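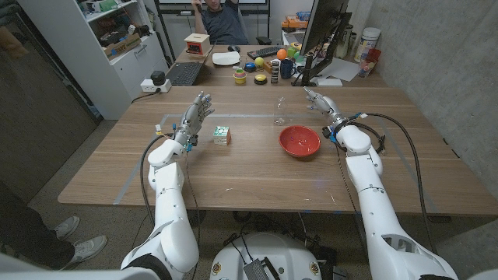 Should a small kitchen buy one lid that fits every deli container?

Buy the one-lid system if you can get it from more than one supplier. Otherwise stick with what you have until you can.

That's the short version. Long version follows, written between lunch and prep so forgive the state of it.

I run a soup and salad counter. Takeout mostly. Half pints, pints, quarts, the clear round ones everybody knows. For years all of them took the same lid and I never thought about it, same as you don't think about door hinges. Then last March our distributor dropped the line and subbed in a new one. Cheaper per case. Three sizes, three lids. And the lids are close. So close you can't tell by looking, only by pressing down and having it pop back up at you with a customer waiting.

So my opinion, which I've had months to get angry about: the lid is the product. The cup is just the thing under it. Suppliers price it the other way around and we let them.

Look at how it gets sold. Case of cups, price in bold. Lids a separate line, farther down, sometimes a separate page, sometimes "see compatible lids" and then the link goes to a lid that's out of stock. You compare cups with cups because that's what the catalog lets you compare. I did it too. Saved a bit on every sleeve and was pleased with myself for maybe a week.

Then the real cost. The wrong lid goes on, feels fine, soup goes in the bag, bag goes in a car. Refund. Remake. A new bag. An apology, which is free but I only have so many in me. One leaked quart eats whatever I saved on the case, and then some. Nobody at the distributor ever sees that number. It isn't on the invoice.

Training too. A new hire on my line used to learn lids in no time at all. Lids go on cups. Now there's a chart taped to the shelf, with the lid edges traced in marker so you can hold one up against it. A chart! For lids! Pao-chu Siu, who works my Saturday line and is faster than I'll ever be, peeled it off and redid it in color and it did help, a lot. I still resent that it exists.

And shelf space. One lid means one stack, always full, always in reach. Three lids means three stacks, and one of them is always the one you're out of. During a rush the wrong stack gets knocked behind the reach-in and you find them in the spring.

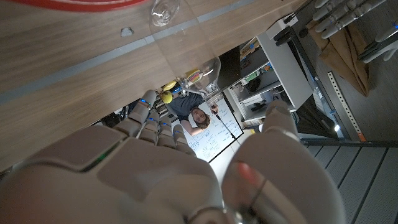
Clear glass and a light oak-grain tabletop.

Okay, the other side, I've heard it plenty. Lalit Dwivedi, who used to sell me paper goods and now runs his own sandwich place, thinks I'm being a crank. His argument: a wide lid on a short cup is wasted plastic. A half pint doesn't need a quart-size mouth. You can go narrower, use less material, ship more per case, and it sits in the hand better. He's right about all of that. If all I sold was dressing I'd agree with him and close the laptop.

But he sells sandwiches. His cups hold pickles. A pickle cup that pops open is a damp bag. A quart of lentil that pops open is somebody's car seat.

I also hear that a tight fitted lid made for just one cup seals better than a universal one that has to put up with three. Maybe in a lab somewhere. In my kitchen the seal depends on a tired person's thumb going all the way around the rim, and that thumb learns one motion. Give it one lid and it gets really good at it. Give it three and it gets okay at three.

I did count, for one stretch. 90 days on the new cups, every lid complaint written down on the back of the prep sheet. 257 soups went out on our best day in there, so we're not a big operation, and I'm not pretending this is science. What I noticed was when the complaints came. Hardly ever slow mornings. Nearly all on the nights when two people were packing and grabbing from each others stacks. Which is what I'd have guessed, and I suspect anyone who has packed bags on a Friday would guess the same.

Now the part that makes my own advice hard to follow. The one-lid lines aren't interchangeable with eachother either. I tried Resura first. Nice stiff cup, lid has a good loud snap, all sizes take it. Then Hemmin, softer, a little cloudier, also one lid across the range. Hemmin lid on a Resura pint? Goes on. Holds upright. Tip it and good luck. So you pick a brand and then you're married to it, and when the distributor runs out of lids you have a wall of cups you can't use. Cups without lids. I had that for a whole week and ended up putting quarts of minestrone out in foil-topped pans like it was a church supper.

That's why I said more than one supplier. Before you switch, call two places. Ask both if they stock the lid, the lid specifically, and ask how often they run out. The sales rep will tell you about the cup. Let them finish. Ask about the lid again.
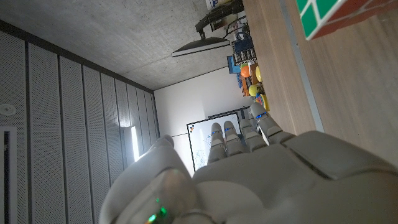 And order lids heavy. The case counts are supposed to match the cups but lids crack, lids get dropped, lids get stuck together in pairs and somebody puts two on and sells it that way. Customers ask for an extra. You always run out of lids first. I've never once run out of cups first, in all the time I've been doing this.

What I'd really like is for the trade to just settle it. Put a rim size on the box, big, in the same spot, on every brand. Coffee cups mostly went that way by habit, at least enough that I can read the side of a sleeve and have a fair shot. Deli rounds could do the same. Nobody has to give up their mold or their clarity or whatever it is they brag about. Just print the number. And mean it, same number same fit.

Zokport came through with samples a while back and their rep told me the fit was "industry compatible." I asked compatible with what. He said most things. I put his lid on what I had on the shelf and it fit the pint and not the quart. Sent him home with a soup, in the pint.

I don't think the reps are lying, for what it's worth. I think they've been handed a sheet that says compatible and never stood there at six at night with a ladle in one hand. A lot of this stuff gets designed dry and empty. Try it with something thin and oily inside. Broth finds everything.

Some smaller opinions while I'm at it. Vented lids on soup, fine, but then tell me which ones are vented in the item name and not in the fourth bullet down. Tinted lids are a great idea and I'd pay extra, one color per size, problem mostly gone even with three lids. Sevow does a blue one, only in the half pint, and only some months. Why only the half pint? I've asked. Recessed lids that let you stack a quart on a quart without it skating off, should be standard, should've been standard forever. And the sleeves. Please stop shrinking the sleeve so a lid stack catches on the plastic when you pull just one. You get a handful or you get none.

If you run a big place with a purchasing person and a proper storeroom, ignore me, your math is different, you buy by the pallet and you can afford to be picky per size. For the rest of us with a shelf over the sink, I'd pay more for the cup to get the single lid, and I'd do it tomorrow. I am doing it, in fact, once the last of the current quarts are gone. Two sleeves left. They go out with cold salads only, I've quit trusting them with soup.

Lalit still says I'll be back on mixed sizes within the year. We have a lunch riding on it. His place, so, sandwiches.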